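Clirach House, Second Floor Offices
Quarterly Walk-Through, June
Inspected by: Teresa Vieira
Start: 7:40 a.m., before the coffee crowd

Rating key: OK / FIX / SEE COMMENT

1. EXITS AND HALLWAYS

Main stair door closes and latches: OK
Comment: Closes with a slam they can hear in the MacRitchie wing. The code asks for a latch. It says nothing about nerves.

Rear exit clear of storage: FIX
Comment: Flattened boxes again. Last quarter I was told they were "on their way out." They have made it four feet.

Exit signs lit: OK
Comment: The one by the restroom buzzes. Reported, with feeling.

2. FIRE EQUIPMENT

Extinguishers charged and tagged: SEE COMMENT
Comment: Unit 289 is charged but its tag expired. The needle is in the green and the paperwork is in the red. Braltenier has been called and will come "in the morning," morning not specified.

36 inches clear in front of electrical panel: FIX
Comment: A ficus. Please move the ficus.

Smoke detectors uncovered: OK

3. DESKS, WALLS AND FLOORS

Wall hangings level and secure: SEE COMMENT
Cups and open drinks off work surfaces: OK
Desktops free of splinters and raised edges: OK
Comment: Anything framed and bigger than a dinner tray gets two hooks. One hook and good intentions is how we lost the lighthouse print.

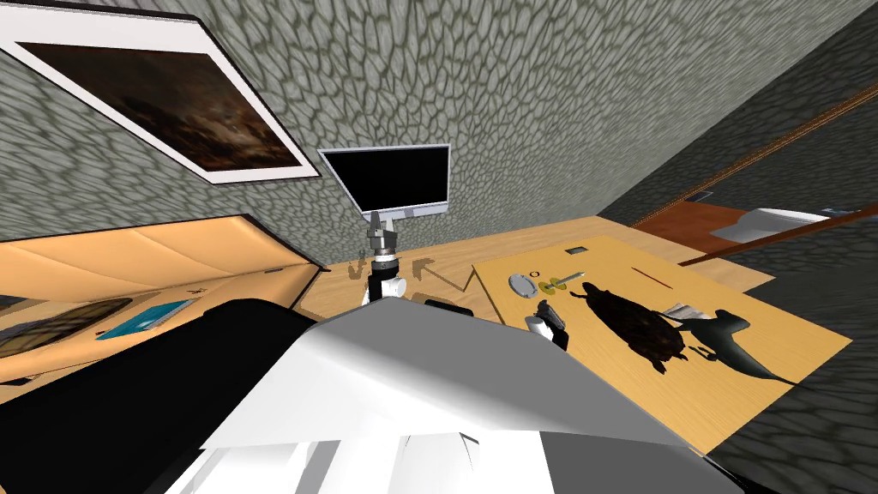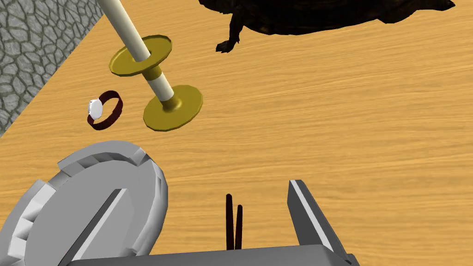

Power strips plugged into the wall, not into each other: FIX
Comment: Found a chain of three under the window desks, ending in a foot warmer. In June. I unplugged the foot warmer and left a note. The note was gone when I came back and the foot warmer was on.

Chairs roll and lock: SEE COMMENT
Comment: The blue Forska chair sinks slowly if you weigh more than a cat. Tag it or toss it.

Carpet edges flat: FIX
Comment: Tape at the copy room threshold is now mostly a suggestion. Needs a metal strip.

4. KITCHEN

Microwave door seals: OK
Comment: Inside is a matter for somebody's conscience.

Shelf over sink, posted limit 300 lb: OK
Comment: Holding mugs. Whoever rated that shelf was planning for harder times.

First aid kit stocked: FIX
Comment: No bandages, no gauze, eleven packets of soy sauce. Restock by end of month.

5. CARRIED OVER FROM LAST QUARTER

Stair rail, loose bracket: fixed, thank you.
Window 2, stuck: still stuck.
Ficus: see section 2.

Finished 9:15 a.m. Items marked FIX go to the building office, with a copy on the kitchen corkboard. Please initial next to your item when it's done. Initialing somebody else's item doesn't count.

T. Vieira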